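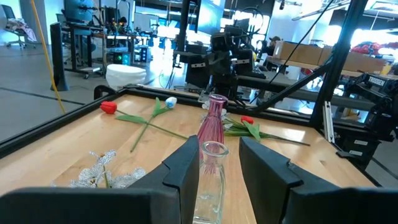 I've been arranging stems at Florkwood since before we had a phone line that worked in the rain, so you can guess how I took it when Idris Pugh told us the display team would be getting robot arms. I went home and sulked - my sister will confirm this.

Four months in, I'm less sulky! The arms are learning the fiddly table work at our Bradbridge site, mostly vases and artificial stems for the showroom sets. We send out 3,000 of those sets in a busy season, and my wrists have felt every one of them. Tulips are fine. It's the spiky little fillers that get me, the ones that hook onto each other and onto your sleeves.

What has changed is how my day goes. I used to stand at the bench from clock-in to lunch. Now I do 30 minutes of demonstrating, moving the arms through a job at a pace that would make my old supervisor weep, and then I check the results and write down what went wrong. (Plenty goes wrong. Glass is not forgiving, and a narrow neck is a very small target.) Morfudd Lewis has moved over from packing to do the same on the late shift, and she's much more patient than I am.

The big question at the last staff meeting was hours. Nobody on the display team is losing any through January, and Idris has put that in writing, which I asked for twice. After that we talk again, and I'll be bringing a list.

If you'd like a turn at demonstrating, there are 5 training spots open. Put your name on the sheet by the kettle, and please wear short sleeves.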